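Hilo sobre una cosa que me costó mucho entender cuando llegué a vivir aquí: cómo se aprende el vocabulario de un oficio en una lengua que no es la tuya. Lo escribo despacio y con diccionario. Si ven errores, corrijan, por favor.

1/ Llegué a Plasau con un nivel de español que el certificado llama «avanzado». Podía discutir una novela y escribir una carta formal de reclamación. No sabía decir «tuerca». Tampoco «bisagra», «enchufe», «arandela» ni «destornillador de estrella».

2/ Los manuales de idioma enseñan el aeropuerto, el restaurante y el medio ambiente. He revisado los seis que tengo en casa. La palabra «tornillo» aparece en dos, y en uno de ellos solamente dentro de la expresión «le falta un tornillo».

3/ Empecé entonces un cuaderno. Una página por objeto, con todas las partes que yo era capaz de nombrar en mi lengua, y al lado un hueco para el español. La primera página fue la bicicleta. La segunda, la persiana, que en mi país no existe y por eso el hueco estaba en la otra columna.

4/ La página del ordenador me parecía fácil, porque pensé que todo sería en inglés. Me equivoqué bastante. Zócalo, ranura, disipador, condensador, fuente de alimentación, placa base. Son palabras bonitas y casi ninguna viene del inglés.

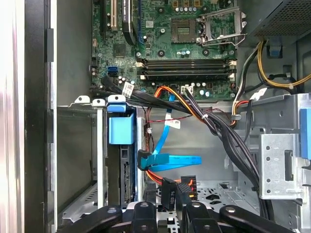 Placa base con el zócalo del procesador vacío y la palanca levantada.

5/ «Zócalo» merece un mensaje aparte. Yo lo conocía como la franja que va por la parte baja de la pared. Después supe que en México es también la plaza principal. Y en un ordenador es el sitio donde se coloca el procesador. Durante una semana entera imaginé procesadores paseando por una plaza.

6/ Otra trampa: «placa base» en España, «placa madre» o «tarjeta madre» en muchos países de América. En mi cuaderno escribo las dos y pongo una pequeña letra al lado, E o A. Sé que América no es un solo lugar, pero el margen de la página tampoco es grande.

7/ Ahora tengo 126 páginas, y 92 están completas. Las demás esperan. La peor es la de la máquina de coser, donde me faltan casi todas las piezas pequeñas. Si alguien cose y tiene paciencia, le agradecería mucho un mensaje.

8/ Un consejo que me ha servido: no traducir la pieza, sino preguntar por el verbo. Si yo pregunto «¿cómo se llama esto?», me responden «eso» o «la cosita». Si pregunto «¿qué se hace con esto?», me dicen «se aprieta», «se encaja», «se afloja», y detrás del verbo suele venir el sustantivo.

9/ En la ferretería Strobel ya me conocen. Voy con el cuaderno y pregunto cuando no hay cola. Allí aprendí que «alcayata» y «escarpia» pueden ser lo mismo, y que dos clientes pueden discutir sobre ello mucho rato delante de un extranjero que solamente quería colgar un espejo.

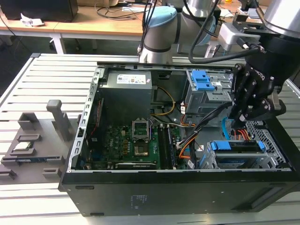 10/ El problema más difícil de mi cuaderno son las palabras para decir «lo que está alrededor». Caja, carcasa, chasis, armazón, bastidor, funda, cubierta. En mi lengua tengo dos palabras para todo esto y en español debo elegir entre siete. Con un ordenador de sobremesa abierto y tumbado como este puedo practicar: toda la caja negra es «la torre», aunque esté acostada (esto me parece injusto), y la tira plateada con ranuras rectangulares que corre por el borde interior la apunto como parte del «chasis». El bloque gris grande con la etiqueta blanca es la «fuente», y aquí fuente no tiene agua, ni letras, ni comida. De «carcasa» todavía no estoy seguro. Un compañero de clase la usa solo para los teléfonos.

11/ Sobre «fuente»: he contado en el diccionario y dejé de contar. Es donde beben las palomas, es la bandeja grande del asado, es el tipo de letra, es la persona que informa a un periodista. Todas caben en la misma comida familiar.

12/ También hay que aprender los diminutivos. Nadie dice «pestaña de plástico», se dice «la pestañita». Nadie dice «pieza», se dice «piececita», o «chisme», o «cacharro». Mi primera profesora tachaba «chisme» en mis redacciones. En Strobel es la palabra que más oigo.

13/ Y el género. El cable, la clavija. El muelle, la manilla. El alicate o los alicates, que vale de las dos formas, y las tijeras, que casi siempre son varias aunque sea una. Lo apunto con dos colores: verde para masculino y naranja para femenino. Para «la sartén» he tenido que consultar otra vez, pues en algunos lugares es masculino.

14/ Me preguntan si no es mejor una aplicación. He probado Sollora y no está mal para repasar, pero la sección de herramientas es corta y la voz pronuncia «destornillador» tan rápido que no pude imitarla. El cuaderno se puede manchar de grasa y sigue funcionando.

15/ Páginas que quiero empezar en diciembre: la caldera, el paraguas y el acordeón. Del paraguas sé decir «varilla» y nada más. ¿Cómo llaman ustedes a la punta de arriba? ¿Y a la cinta pequeña con la que se cierra?

16/ Añado respuestas según lleguen. De momento tengo «contera» para la punta, y una persona de Skestent que dice que en su casa se llamó siempre «el pincho».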